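4.2 Wrist views in the two-arm table-clearing task

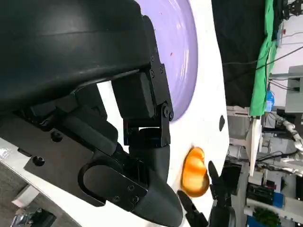 Figure 3. Wrist-camera view from the table-clearing task, with a lavender plate and an orange toy food item on a white tabletop and parts of two black grippers.

Why does a policy trained on wrist views lose track of small objects late in the approach? Most of the loss comes from self-occlusion: as the arm closes in, the gripper takes up more of the image and the object takes up less, so the policy has fewer useful pixels at the moment it needs them most.

This section reports how we measured that effect and what we did about it. The task set is the one described in Section 3. In each episode the two arms must move small food-shaped items on or off a plate, and either arm may take the item. The data were collected at the Endwood laboratory under the supervision of Hoi-yan Yu, and training was carried out with the Inard policy code without changes to its default settings. The full set holds 816 episodes, of which 123 were held out before any model was trained. The held-out episodes were not used to choose settings at any stage.

Earlier work on this platform treated the robot's own body as fixed background. For a single arm the assumption does little harm. The camera moves with the gripper, the housing and bracket stay in the same part of the image, and a network learns quickly to ignore them. The fingers are a partial exception, as their position depends on how far the gripper is open. With two arms the assumption fails. The second gripper enters the view from different sides and at different angles, and it is close in colour and shape to the first. Figure 3 is typical in this respect. The near gripper fills most of the left two-thirds of the view and hides part of the plate, while the fingers of the other gripper come in from the bottom and right, close to the item to be grasped.

We therefore separated the robot pixels into two classes. Own-body pixels belong to the arm that carries the camera. Other-body pixels belong to the partner arm. Both were labelled by projecting the known arm models into each view from the recorded joint angles, with a small margin added at the edges to allow for errors in calibration. The labels were checked by hand on a subset of views, and those in which the projected outline clearly missed the real gripper were corrected. Ka-ming Wan carried out the checking. Errors were most common at the fingertips, where a slight bend under load is enough to shift the outline.

Three training conditions were compared. In the first, the policy received the raw wrist views. In the second, own-body pixels were replaced with a flat grey value and other-body pixels were left alone. In the third, nothing was removed, but the two classes were supplied as an extra input channel, so that the policy could see which surfaces were its own, which belonged to the partner, and which belonged to neither. Network size, training time and the order of the training episodes were the same throughout. Each condition was trained with 3 random seeds.

The raw condition performed adequately during the first part of the approach and poorly near contact. A common fault was for the arm to stop short of the item and close on nothing, or to move towards the partner's fingertip. The second fault was seen mainly when the partner arm was already near the item, and it was rare when the partner was at rest. We take this as a sign that the policy had come to treat any dark finger near a bright item as a cue for its own position.

Masking the own body gave a mixed result. Stops short of the item became less common, but the policy became worse at judging the opening of its own fingers, and it pushed items across the table more often than before. On reflection this is not surprising. A view of one's own fingertip next to the object carries information about distance that is hard to recover from joint angles alone, above all when calibration is imperfect. Removing it takes away a useful signal together with a distracting one.

The extra channel gave the best result of the three for all seeds. The gain was largest in episodes where both grippers were near the item at the same time, and small where the partner stayed away. In 34 of the held-out episodes the two grippers came close enough to contest the same item, and these account for most of the difference between the first and third conditions. Movement towards the partner's fingertip fell sharply in this group – though it did not disappear, and the remaining cases share the calibration errors described above.

We also asked whether the clutter of an ordinary laboratory affected the outcome. The wrist cameras often see well past the edge of the table, and the view may take in curtains, cables, other arms and workbenches. No background was cropped or blurred in training. A further white arm visible in the background, as in Figure 3, was given no label of its own and was counted with the rest of the room. We found no clear link between the amount of background in view and the rate of failure. The policy may have learnt to rely on the border of the white tabletop, and we would expect weaker results on a table whose colour is closer to that of the room.

Two limits should be stated. First, the labels depend on accurate joint readings from both arms, and a system in which the arms do not share their state could not produce the other-body class in the same way. A learned segmenter, of the kind used in the Shih pipeline, might take its place, but we have not tested this. Second, all items in the task set are small and rigid. Soft items change shape as the fingers close, and the value of seeing one's own fingertip may be greater there than we report.

The grasp-level results, divided by item and by starting distance between the arms, are given in Section 4.3. The labelling code has been added to the Grukley toolkit, together with the list of corrected views.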